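Search this site Go

Mundine Repeater: Receive Side Work Finished
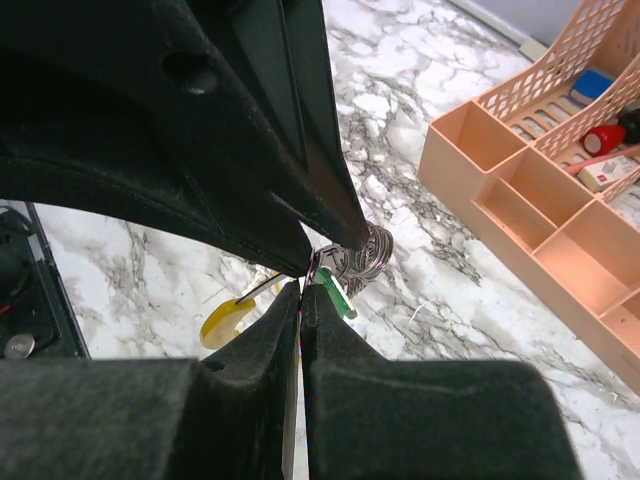
Keys on a small ring over a marble countertop.

The Molbridge site went back on the air in July after two evenings of receive side maintenance. The duplexer was retuned on the bench and the jumper to the receiver was replaced with double-shielded cable. Insertion loss on the receive path is now within the maker's limit. Desense had been up to 2 dB with the transmitter keyed and can no longer be measured.

The controller log shows 3689 key-ups since the last reset, of which 1117 came in over the link from Gavalas. Link audio was low compared with local users. The level has been raised at the Gavalas end, and the receive pot at Molbridge was left alone.

Power output is set to 70 watts at the transmitter. The access tone and offset have not changed, so no reprogramming is needed. The hang timer is shorter than before. Please wait for the courtesy beep before you transmit, or the timeout timer will not reset.

Still open: the battery bank needs a load test, and the Jilen link radio drifts low in cold weather. Signal reports from mobile stations north of Jilen are useful. Include your antenna, power and the time of the contact.

This site uses cookies. Accept Decline

Contact | Copyright Mundine Repeater Group | Back to top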